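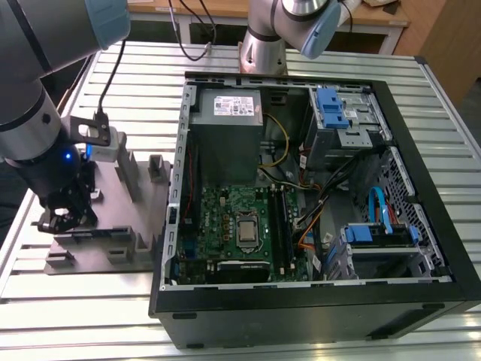

Can a robot take apart an old desktop computer by itself yet? Parts of it, sure, as long as a person has done the fiddly bits first and stays close by.

4.2 Where the time goes

We picked PC teardown because it sits halfway between a shop job and the kind of thing you'd do on your kitchen table on a Monday night. We ran 200 attempts on towers from the Amalen recycling stream, all with the side panel already off and the case lying flat. I wanted to start with the panel on, but our early tries at the thumbscrews ate up a whole month and I gave in (more on that in Section 6).

Figure 3. Tower on its side on the slatted aluminum table, with the gray fixture plate to the left under one gripper and the second arm behind the case. The blue drive caddy is at the right, below the perforated front grille.

I'd expected memory to be the hard part. It was pretty tame! Memory came out cleanly in 99 of the attempts, and most of the misses were the gripper closing a hair too high, so a second try usually fixed it. Cables were the real headache. Look at the bundle sweeping down from the drive area in Figure 3: black cables with orange and white wiring mixed in, and an orange SATA cable heading off toward the lower middle. A person just shoves that aside with the back of a hand. Our planner, which we built on top of Jadilmont, treats every cable as a thing to go around, and it'll happily spend around 5 minutes looking for a way in.

We also tried the Wurkano grasp model with no extra training. It liked anything blue and boxy, so drive caddies went fine, and it kept grabbing at power wires as if they were handles. Retraining on our own Chambi recordings helped with the wires but made it slower on the caddies, and I still don't have a good story for why.

A person had to step in on 51 attempts, mostly to free a snagged connector. I wouldn't leave the setup alone over lunch. Section 4.3 breaks those step-ins down by part.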